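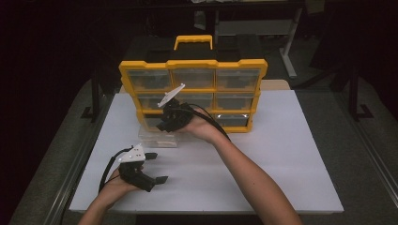 Budget for a first pair of hand-held grippers?

Posted by drawerful, Jan 5, 2023

I want to record small-parts work at home (opening drawers, picking up washers, putting them back) and train a little arm on it later. My budget is $2385 and I'd love to be started by February. Dallex sells its grippers as a pair with cables. Sillent sells singles for less, but you buy the mounting plates separately. Do I get the pair now, or one good one and save up for the arm?

Bansal_bench

Get the pair! Drawers are so much nicer with two hands, one to steady the cabinet and one to pull. I started with a single Sillent and ended up paying for the second one plus shipping, plus plates (twice, I ordered the wrong ones). Put $84 aside for spare fingers and cables too. Fingers get chewed up fast on hard plastic, and mine needed replacing after 2 months.

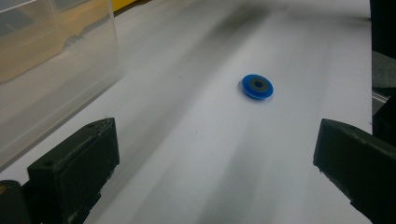 Do I need special parts to practice on?

Ordinary hardware is great for this. Buy a mixed bag of washers and spacers in a few sizes, start with the big ones, and spend what you save on decent lighting.

tinbox

pair

jularis_fan

I'd wait on the arm. Prices vary a lot, and after 3 weekends of recording you'll know how wide a jaw you need. Ask Dallex whether the fingers come off with a normal hex key, too. Mine do and I love it. Have fun with it, this is such a good hobby!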